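Sostero dining table, one year on

I should say first that I am not a person who buys furniture lightly. We ate off my aunt's old card table for six years while I made up my mind, and my husband had pretty much given up on ever having somewhere to put his elbows. So when the Sostero finally went on sale last December and dropped by 80 dollars, I closed my eyes and ordered it, and then lay awake worrying that it would be too big for the kitchen.

It wasn't! It fits under the window with enough room for the dog to get by, and I have been meaning to write this ever since because so many of the reviews I read were from folks who'd had theirs a week.

Delivery was fine. Two boxes, both heavy, so have a second person around if you can. The instructions are mostly drawings and they are pretty good drawings, except for step four, where the left and right legs look exactly alike and are not. We put one on backward and had to take it off again, which cost us half an hour and a little bit of marital goodwill. They give you an Allen key, but please use your own if you've got one. Theirs had rounded off by the last bolt.

Now for the part I care about most, the daily living. We have two kids who do homework in the kitchen, I sew on weekends, and everybody eats at different times, so this table gets no rest at all. I wipe it down with a damp cloth and a drop of dish soap every night and that has been plenty. For the first couple of months I was also using the Jollex furniture cream my sister swears by, but it left things a bit tacky in humid weather and I've stopped. 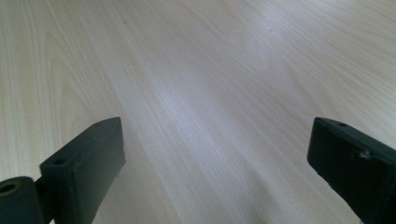 The wobble that some people complain about did show up for us, around the time the heat came on. I got down on the floor with a wrench and found two of the leg bolts had worked a quarter turn loose. I snugged them up and it has been steady since – I'd just put it on your list to check when the seasons change. Our floor isn't level either, so I can't put all the blame on the table.

Chairs are sold separately, and I would skip theirs. They are 300 dollars for a pair and the seat is too deep for me (I'm short, so take that as you will). We went with four of the Ravau ones, secondhand, and they tuck in nicely.

What would I change? I wish it had a drawer. I wish the corners were a little rounder, as my hip has met every one of them. And customer service took 37 minutes to pick up when I called about a missing felt pad, though the man was lovely once he did, and the pads came in the mail that same week.

Four stars from me, and I'd buy it again at the sale price. At full price I'd want the drawer.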